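Updated May 2018

# Dish racks, drying mats and glossy counters: your questions

We love this subject more than is probably reasonable! Sestitwood started as a page about wooden draining boards, and the mail quickly wandered off to everything else that sits beside a sink. We've now had 746 letters and messages, and the ones below come up again and again.

## Should I get a rack or a mat?

If you cook every day for more than two people, a rack. Plates stand up, air gets between them, and you can load it in a hurry. A mat is wonderful for a small kitchen (roll it up, stick it in a drawer, counter's free again!), and it's much kinder to thin glasses. Plenty of us at Sestitwood keep both and bring out the mat for wine glasses and the odd big bowl.

## What do the ridges do?

They lift things off the wet. A cup turned upside down on a flat surface traps its own steam, and you pick it up an hour later with the rim still dripping. On a ribbed surface the air sneaks in underneath. Taller ridges dry faster, but small glasses wobble on them, so try one of your own glasses on it before you buy if the shop will let you.

## Which way should the ridges run?

Toward the sink, if the mat has open ends. Water follows the channels, and a mat laid crosswise just sends it along the counter to your toaster. We got this wrong for a whole winter.

## Silicone, rubber or wood?

Silicone takes heat well and goes in most dishwashers (check the label). Rubber grips beautifully but can smell when new; two or three washes in warm soapy water usually fix that. Wood looks lovely and needs oil. We use the Skillow board oil, one thin coat in October and another in spring.

## Will a black mat mark a white counter?

Some can. Certain dark rubbers leave a yellowish or gray shadow on pale laminate and painted surfaces if they never get moved. Lift the mat every evening, wipe under it, and let both sides dry. If you're nervous, leave it on a hidden corner for 5 days and take a look.

## My glossy white counter shows everything. Help!

We know! Gloss shows water spots and crumbs like nothing else, but it also wipes clean in one pass, and that's why we still adore it. Warm water with a drop of dish soap, then a dry cotton cloth straight away. Skip scouring powder and the green side of the sponge, which dull the shine for good.

## Does dark on white look too harsh?

We think it looks terrific. Long black ribs against a shiny white surface have real snap to them, and you don't need another color anywhere near.
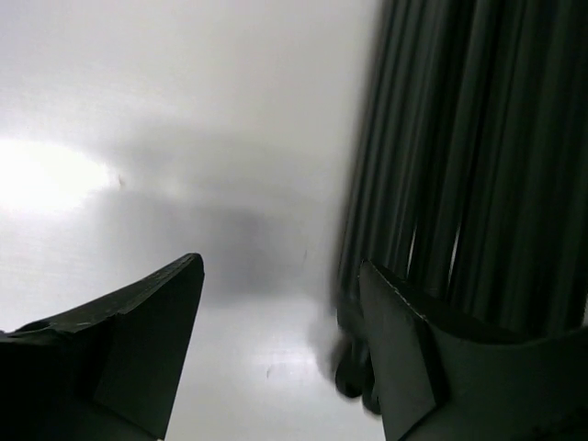

## How do I clean between the ribs?

An old soft toothbrush, run lengthwise. For chalky deposits, mix equal parts white vinegar and water, leave it on for ten minutes and rinse well. Keep vinegar away from marble and other natural stone.

## Where do you buy yours?

Mostly from Delić, the housewares shop on the market square in Prokberg. They carry narrow sizes that are hard to find elsewhere, and they'll let you unroll things on the counter.

## Can I send in a question?

Please do! Tell us what your counter is made of and how wide the space beside your sink is. We read everything, and new answers go up on this page.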